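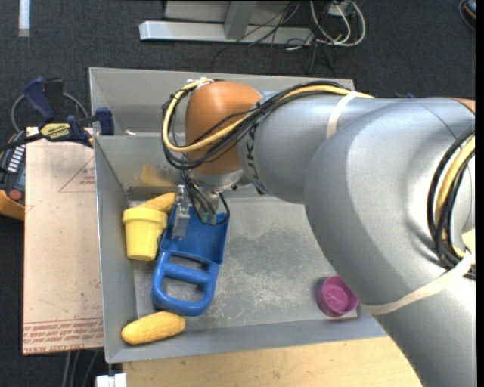

1/ Open afternoon at Skeltix, Nellwood site. Went because the invitation said "see general-purpose picking at work" and I've been hearing that phrase for years. Notes follow, grumpy ones.

2/ The demo: a KUKA arm over a grey metal bin, and in the bin a few plastic toys. Blue scoop thing, yellow cup, little purple cup well off on its own. Plenty of bare metal between some of them. My stockroom has never looked like that.

3/ The slide said 269 objects "handled to date". Asked whether that meant 269 different things or 269 goes at it. Was told it was a good question. Still don't know.

4/ Asked about speed as well. They're aiming for 600 picks an hour by September. Aiming for. I asked what it does now and we moved on to the coffee.

5/ To be fair to them, the bin is scuffed and smeared and the arm has cables strapped all over it. I trust that more than a shiny stand at a trade show. Somebody is plainly working on this thing.

6/ But everything I saw in there was toy-like. I sell bagged screws, net curtains and cat litter. Asked if we could try a bag of anything. "Not in today's session."

7/ Khaemba were there too, talking about fitting the same kit at their Kasham depot. 16 weeks from order to running, they reckon. The last conveyor I bought was quoted at 4 and I was still on the phone to the supplier at Christmas.

8/ No price on any of the handouts. There was a page on "value".

9/ Would I go again? Yes, if they let visitors bring their own box of stock and tip it in. I've put that on the feedback form. Will post here if I get an answer.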